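Perception and tooling sync, minutes
November 17, 2023
Notes by Siobhán Breathnach (I lost the coin toss again, so you get my version)

We started with the tracker, which ate up most of the hour, so if you came for the planner news you can scroll down.

Marker tracking. The Putinard branch is merged as of this morning, hooray! It reads the cube on each gripper and hands a pose to the fusion node, and it no longer falls over when a cube leaves view and comes back. What it still does badly is pick the right cube when there's more than one candidate with the same ID. I ran the mirror set through it, 428 clips, and in 16 of them the left hand jumped across to its own reflection for a few frames and then jumped back. You can see it in the trajectory plot as a big ugly spike. The person on the Bultthorpe side of the call asked if we could just throw those clips away. We could, but I don't want to — wiping a mirror is one of the tasks we promised, and the cloth in the gripper is covering part of the glass anyway, so the filter has to cope with a half-hidden reflection too.

We talked through two fixes. The first is a handedness check on the corners: a mirrored pattern should decode as garbage, and our decoder is too forgiving about bit errors, so sometimes garbage gets "corrected" into a real ID. I'm going to tighten that and see how many honest detections we lose. The second is a gate on distance, where any cube that shows up farther away than an arm can reach gets dropped. Everyone liked the second one because it's about ten lines of code (I've heard that before). 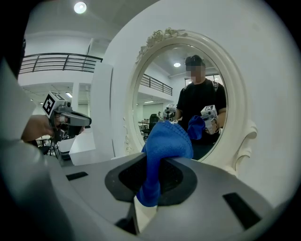
There was a longish detour about whether the gate should live in the detector or in the fusion node. I argued for fusion, mostly because the detector config is already a swamp. We went back and forth and settled on fusion, with a flag to turn it off. Default is on.

Time sync. Ezeani's new logger stamps frames on arrival, and the old one stamped them on exposure, so the two don't line up when you replay them together. Nobody had written this down anywhere, so I'm writing it down! Until the loader converts between them, please don't mix old and new recordings in one training run.

Planner. Short one. Wilness now replans at 100 ms and the wiping strokes look smoother in simulation. Contact force is still a guess. We agreed not to touch the arm speed limits until the force estimate has its own test.

Annotation tool. It crawls once you load almost 200 clips into one session. I think it's the thumbnails. Moved to the next meeting, as it was last time.

To do
Siobhán: tighter bit-error limit, rerun the mirror set, post the before and after plots
Bultthorpe: distance gate in fusion, with the flag
Ezeani: timestamp conversion in the loader, plus a line in the readme
Wilness: a test for the force estimate, even a crude one

Next meeting is at the usual time. Somebody else is taking notes.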